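ok gripper thread. been in the simulator since this morning and I have opinions. comparing two hands for the Telwood job before we spend money on either one

contestants: the Sullska, plain black two finger thing, tapered, rounded tips. and the Ginting, white clamp with ridged tips, shorter. both run off the same controller (Trellateo), same arm model, same gains. I did not tune one nicer than the other, I know how these threads go

test is boring on purpose. come up to an edge, close, hold, lift a little, put it back. 20 tries per setup, then change the friction and do it again. 200 runs total if you add up all the settings. my laptop fan sounds like a hair dryer

first thing I learned: the arm barely matters. I spent most of May arguing about arms. should of been arguing about fingertips and where the camera goes

second thing. wrist view is great until the last little bit of the approach. then the panel takes up so much of the view that depth goes mushy and the planner starts guessing. the edge is still easy to find though, if there's enough color difference between the part and whatever is behind it

some views from the runs
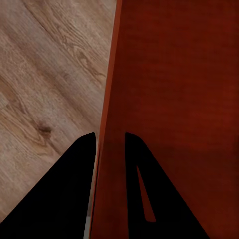
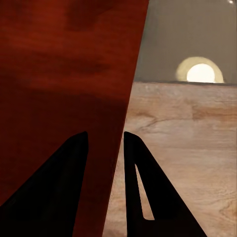 wider view next, white clamps on the tray

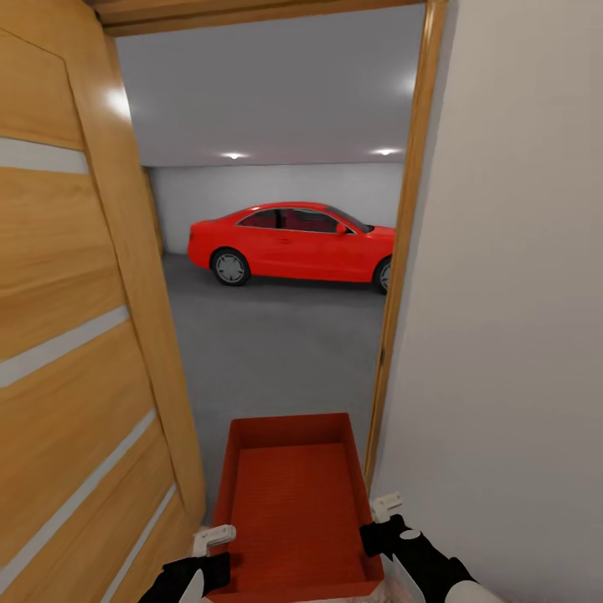 and back to the black fingers

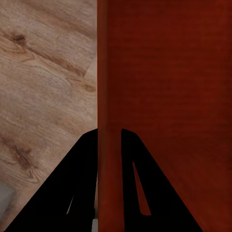 Trellateo support wrote back while I was posting these and said the depth trouble up close is a known one, try a minimum range on the depth input and let the last stretch run on finger position alone. They also said to drop the closing speed before touching the force limit, most people do it the other way around and then chase slip for a week.

ok so I did it the other way around. guilty. going back now

speed dropped by half, force left alone. Sullska on the thin edge went from 2 drops in a set to none. one set, so don't tatoo it anywhere

min range helped too. no more of that little wiggle right before contact where it can't decide which side of the edge it's on

Ginting didn't care much either way. it's a stubby clamp, less flex, it just sort of bites. good on a tray rim. less good when you need to get into a tight gap, the body gets there before the tips do

finger length is the whole trade for me. long fingers = more reach, more flex, more ways to be slightly wrong. short = solid but you need to be lined up before you start

someone asked about the slot in the black finger. on ours it's in the model as shipped and yes I left it in the collision mesh. costs a bit of sim time. filled it in once to compare and the contacts looked the same, so I'll probably fill it for the long batches

also asked: why one controller for both. because if I swap two things at once I can't tell you anything. did that last year on a different job and threw out all of it

camera notes, since that's where the time went
wrist cam only: fine for finding the edge, bad for the finish
fixed cam only: fine for the tray, lousy for a flat panel, the hand gets in the way
both: best, but the Trellateo config for two cameras is 49 lines and one of them was wrong (mine, copy paste, wrong mount name)

things I have not tested so please don't quote me: anything soft. anything shiny. anything on real hardware. sim friction is a number I typed in

two hands at once on the tray is its own headache. if one closes a hair early the other side gets pushed and now you're chasing it. made them wait for each other, better, slower

where I am right now: Sullska for panels and edges, Ginting for trays and anything with a rim. which is annoying, I wanted one answer and one invoice

next up is wider tips on the Sullska. there's an add-on pad in the catalog, haven't modeled it yet. if the pad fixes the flex I'm done shopping

will post the config when I've cleaned the swearing out of the comments. going to get food, batch is runnning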